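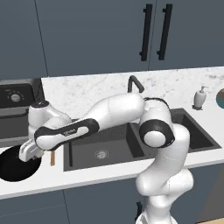
Pastia Kitchen, walk-through checklist w/ comments
Date: 2020-08-07
Done by: Clyde Dvorak
Reason: monthly, plus follow up on the July list

Marks: OK / FIX / REDO = looked at it, want to look again

Entry and floors
Back door closes and latches by itself: OK
Door sweep: FIX. Daylight showing on the hinge side. Same note as last time.
Mats flat, no curled corners: FIX, the one by the dry store. Toss it, don't tape it again.
Floor drain covers seated: OK
Wet floor signs out where people can grab them: OK. Were behind the mop bucket in July, better now.

Sinks and plumbing
Hot water at hand sink: OK, comes up quick
Soap and towels: OK. Towel holder loose on the wall, needs longer screws.
Drip under prep sink: REDO. Dry when I looked but the shelf liner is stained and I can't tell if thats old. Put a clean paper towel under the trap and check it tomorrow morning.
Sprayer hose: FIX, split near the handle. Nakamura has the part, call before noon or they won't ship till next week.
Air gap at the dish machine: OK

Cold storage
Walk-in: 2 over what I want to see. Door had been propped for the delivery so not marking it down yet. REDO after lunch.
Later: came back, OK now.
Reach-in gasket: FIX, torn at bottom corner
Raw below ready-to-eat: OK
Date labels: 4 missing, all sauces. Told the morning crew, they did them while I stood there.
Light in walk-in: OK but no cover on the bulb. FIX
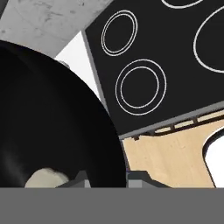
Cookware and hot line
Pans, rims and inside surface: OK mostly. Two with flaking coating pulled and binned. Don't fish them out.
Handles tight: FIX, one saucepan wobbles at the rivet
Handles turned in from the aisle: OK
Burners light first try: back left slow. Clean the ports first, then call somebody if its still slow.
Hood filters: REDO. Greasy at the edges. Somebody cleaned the middles only??
Gas shutoff reachable: OK, finally. Keep the flour bins out of there.
Dry towels/mitts at the line: OK, could use more

Fire and electric
Extinguisher by the line, gauge in green: OK
Tag current: OK
Second extinguisher: hung too low and the broom is in front of it. FIX
Mukano mixer cord: FIX. Nick in the jacket near the plug, unplugged it and put a note on. Do NOT use till replaced.
Outlets by the sinks, test button: OK all
Panel clear in front: FIX. Boxes again.
Exit light: OK on test

Chemicals
Bottles labeled: one spray bottle no label, smelled like degreaser, dumped
Brutix floor cleaner: stored under the paper goods, fine. Cap cracked, move to new jug
Sheets in the binder: OK, binder is falling apart tho
Sanitizer strips: almost out, order

First aid
Blue bandages: low
Burn gel: OK
Kit lid latch broken. FIX

Do first: mixer cord, panel boxes, sprayer hose, door sweep. The rest by the end of August. Initial next to each one when its done and leave the sheet on the clipboard, not in the office.

C.D.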